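Chapter 4
Wall Surfaces and Countertop Objects in the Small Kitchen

Learning objectives

After studying this chapter, the reader should be able to:

Distinguish between a true change in wall color and an apparent change caused by lighting.
Select a paint sheen suited to a wall behind a work surface.
Judge how a wooden object will read against a plain background.
Record the condition of a wall before cleaning or repainting.

Key terms: sheen, washability, undertone, raking light, visual weight, clearance

4.1 The wall as a working surface

The wall behind a counter is usually treated as a leftover. Cabinets are chosen first, then the counter, then the sink and its fittings, and the wall receives whatever paint remains from the adjoining room. This order of work causes trouble later. A wall behind a counter takes grease, steam, splashes and repeated wiping, and it is also the background against which every object on the counter is seen.

Chapter 3 covered the counter itself: its height, depth and load. The present chapter deals with the vertical plane behind it and with the small group of objects that normally stand in front of that plane. Tile and sheet backsplashes are left to Chapter 6. The discussion here is limited to painted and smooth-finished walls, which are common in rental units and in older kitchens where a backsplash was never installed.

A painted wall is described by color, sheen and texture. Color is the property most owners discuss, but sheen has the greater effect on maintenance. A flat finish hides small defects and scatters light evenly. It also holds grease and tends to burnish when scrubbed, leaving shiny patches that cannot be washed away. A satin or semi-gloss finish resists scrubbing but shows dents, roller marks and patched areas, particularly under raking light. For walls directly behind a stove, semi-gloss is preferred. For walls behind a dry counter, an eggshell or satin finish is generally enough.

4.2 Apparent color

Gray is a frequent choice for kitchen walls and one of the more difficult colors to specify. Few gray paints are neutral. Most carry an undertone, commonly blue, green or violet, which is hard to see on a sample card and easier to see over several square feet. A wall painted from a single can may look cooler at one end than at the other. The paint has not changed; the light reaching each part of the wall is different, and part of that light has already been reflected from floors, cabinets and other objects.

The effect is gradual. It appears as soft zones with no clear boundary, and it should not be confused with staining. A stain usually has an edge or a center and remains in place when the lighting changes. A tonal shift caused by light moves or disappears when a lamp is switched off or a blind is lowered.

Wood complicates the matter further. Light and medium woods, such as bamboo, maple and oiled beech, are warm in tone. When one of them is set in front of a cool gray wall, each makes the other look stronger: the wood appears more orange and the wall more blue. A small area of wood is sufficient to produce the contrast.

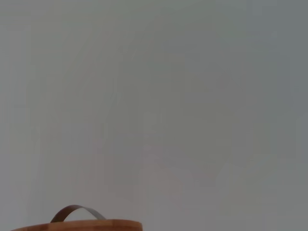 Figure 4.1 Round wooden piece, honey-orange in tone, against a pale gray background. The gray becomes slightly darker and bluer toward the right. Faint divisions in the wood suggest laminated strips.

4.3 Round and straight-sided objects

Boards, trays, lids and canisters differ in how they occupy a counter. A straight-sided board can be pushed flush to the wall or stood on edge behind other items. A round tray cannot. Pushed back until it touches, it meets the wall at one point and leaves a wedge of unused counter on each side. These wedges collect crumbs and are awkward to wipe.

The outline of a round object also depends on viewing height. From directly overhead, a tray is seen as a full circle. From a low angle the same tray flattens to a narrow ellipse, and its far rim becomes a shallow arc. Planning drawings show only the overhead view, so students tend to overestimate how much of the wall will be visible around tall objects and to underestimate how little of it a flat tray conceals. An elevation drawing should be prepared whenever open counter storage is proposed.

Visual weight follows from both outline and contrast. A low, warm-colored object against a plain cool wall draws attention even when it is small. Where a quiet background is wanted, the number of such objects should be limited to 2 per run of counter.

4.4 Clearance

A gap should be kept between the wall and any wooden object stored in front of it. Wood held against paint traps moisture on the contact side. Over time the wood may cup, and a satin finish may show a dull ring where the piece rested. The working rule used in this book is a gap of 2 inches for flat pieces and 4 inches for covered containers, whose lids need room to be lifted and tilted.

Laminated pieces require the same clearance as solid ones. Their glued strips limit movement across the width, but the joints are vulnerable to standing water. They should be dried upright with both faces exposed to air – a rack or a simple peg is adequate – before being returned to the counter.

4.5 Case: the Serness apartments

The Serness apartments were refurbished by the Vasitz property office under the direction of Ajith Kulkarni. Each of the 15 units had a single run of counter against a smooth gray wall with no backsplash. Tenants had reported discoloration behind the counter, and a full repaint was scheduled for July.

Before the work began, Kulkarni's office inspected every wall twice, once in daylight and once with the ceiling light on and the blinds closed. In most units the reported patches shifted with the lighting, and no repair was made. In the remainder, the marks stayed in place and were traced to grease or to boards stored in contact with the paint. Only those walls were washed, primed and recoated in satin.

The inspection form used at Serness is reproduced in Appendix B. It records the light source, the time of day, the direction of view and the position of any object within arm's reach of the wall. Readers should complete one copy for a kitchen wall of their own before starting Section 4.6, where the readings are used to choose a sample size and a test location.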